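首页 > 电子教材 > 机器人技术导论 > 第三章
上一章 | 目录 | 下一章

6月 文/Czesław Sobczak

第三章 从料箱中抓取:一次开放日参观

学抓取之前,最好先站到料箱旁边看一个上午。这是我教这门课以来越来越坚定的想法!公式可以晚两天再推,可是机械臂探进一堆杂物里、停顿、合拢、抬起的那种节奏,光靠读书是读不出来的。所以这一章不从坐标系讲起,而从Predberg实验室的开放日讲起。

那天到场的有110人,多数是一二年级的学生,也有从Oleck坐早班车赶来的中学老师。实验室把参观者分成小组,每组12人,轮流站到演示台前。我跟的是上午第二组,领队姓Yan,说话很快,手势很多,讲到兴奋处会忘记自己还拿着话筒。她开口第一句就是:“大家先别看机械臂,先看箱子!”

这句话值得记在本章的页边上。初学者的目光总是被机械臂吸引过去(我当年也一样),可抓取任务的难处几乎全写在箱子里:物体挨得多近,哪些硬、哪些软,哪些透光,哪些贴着箱壁。Yan让每个人先在心里挑一件“最好抓的”和一件“最难抓的”,然后才讲解演示。组里的意见立刻分成几派,有人坚持方盒子最容易,因为它有平整的面;旁边一个男生马上反驳,说盒子要是靠着箱壁,夹爪的一根手指往哪儿放?争论就这么热热闹闹地开始了,我在一旁听得非常高兴,因为他们已经在讨论本章第二节的内容,只是还不知道那些术语。 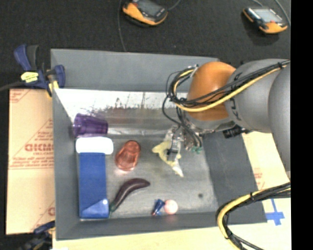

Yan接着讲到接近方向。夹爪从上方垂直向下,是料箱抓取中常用的一种姿态,好处是容易避开四周的箱壁,规划起来也比较简单。代价也很明显:横躺着的杯子从上面看过去是一段弧面,手指稍微偏一点就会滑开;扁平的东西又几乎没有高度可夹。有位中学老师问,那为什么不斜着伸进去?Yan说当然可以,然后请大家用自己的手臂试一试,把手伸进一个想象中的箱子,斜着去够角落里的东西,看看胳膊肘会撞到哪里。十几只手一起在空中比划,场面相当好看,道理也一下子就明白了:末端能到的地方,整条手臂未必到得了。

再说软的东西。塑料袋是我最喜欢的教学物体,没有之一。它没有固定的形状,碰一下就变一个样子,半透明的材料又常常让深度相机读出带空洞或者干脆错误的数值。对着这样一件东西,上一章里“先估计位姿,再计算抓取点”的办法很难直接套用,因为“位姿”这个词对一只揉皱的袋子来说本来就含糊。许多系统于是换一种思路,不去认物体,直接在图像里给候选抓取点打分,选分数最高的去试。本章第三节会详细推导这类方法,并且说明它们在什么情况下会失手。

失手也是那天最有意思的话题。演示台旁贴着一张手写的统计表,记录了前一周练习时的199次抓取,每一次都注明了物体和结果。Yan没有挑成功的讲,她专门翻到失败的几行,一条一条地问我们:是没夹住,还是夹住后滑落?是视觉看错了,还是规划选了一个够不着的姿态?我强烈建议读者今后做实验时也养成这个习惯。只记成功率,等于把最宝贵的信息扔掉了;一行“袋子,夹起后滑落”比一个漂亮的百分数有用得多。

参观结束前还有一段自由提问。从Clarberg来的一位同学问了个很朴素的问题:机器怎么知道自己抓到了?这个问题问得真好!可以看夹爪合拢后的开度,可以看腕部的受力,也可以抬起来再拍一张图,和之前的比较。三种办法各有盲区,薄薄的塑料膜夹在两指之间,开度几乎等于零,单看开度就会判定为空抓。我们会在3.4节回到这个问题,那时你会看到把几路信号合在一起判断是怎么做的。

阅读本章之前,请复习第二章中的齐次变换和相机标定,后面会反复用到。如果附近的实验室有开放日,请尽量去一趟,带上纸笔,站得离料箱近一些(当然,要在安全线以外)。

课前思考

1. 从家里找几件材质不同的小物件,随意倒进一个浅盒子。只用拇指和食指,从正上方往下取,记录每件物品的取出次序和失败次数。

2. 把其中一件推到盒子角落,再试一次。你的手指需要怎样改变方向?手腕和前臂又受到了什么限制?

3. 闭上眼睛,请同伴随机决定是否在你的两指之间放一片塑料薄膜。你靠什么判断手里有没有东西?把想到的线索写下来,学到3.4节时拿出来对照。

3.1 料箱抓取问题的描述

我们先约定记号。设料箱坐标系的原点位于箱底中心,z轴竖直向上,夹爪的姿态用一个齐次变换矩阵表示,两指的开度记为w。一次抓取由接近姿态、闭合位置和开度共同确定,下面依次讨论这三个量的取值范围。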